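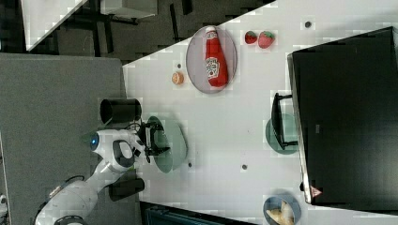 Where should a condiment bottle go when a table is laid for a cold plate?
On its own plate, beside the fruit, so that drips stay off the work surface.

Unit 4: Tabletop layout and draining
Course notes, Xiuying Fang

4.1 Grouping. Items used together are placed together. A ketchup bottle lying on a round plate takes up nearly the full width, so cut fruit goes next to the plate. Keep strawberries on one side and citrus on the other.

4.2 Draining. A colander is specified by hole size, spacing and base shape. Rinse fruit before cutting. Berries go in last and are not stacked.
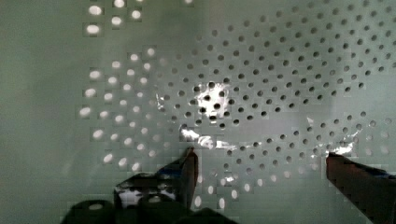 Fig. 4.2. Perforated surface, holes in curving rows.

Weigh the drained fruit and enter the value on the Vinell sheet. Reference load for the exercise: 706 g before rinsing, 716 g after draining. The difference is retained water.
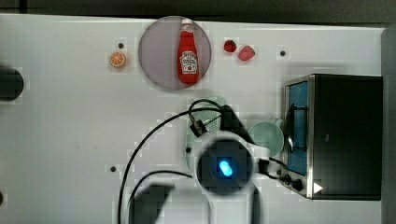
Page last changed: August 27, 2025

4.3 Citrus. Halve across the segments and set down cut side up. A half placed cut side down leaves juice on the table and has to be wiped under before the next step.

4.4 Snack bowls. Dry items are kept in a separate bowl, clear of anything that drains.

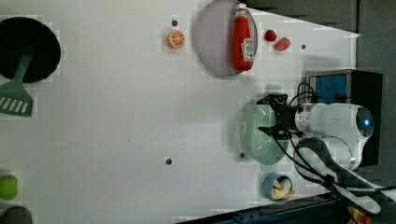 The same rule covers crackers and chips, which soften quickly near rinsed fruit. Fill bowls after the colander has been emptied. The Fustent worksheet for 4.4 is due with the March set.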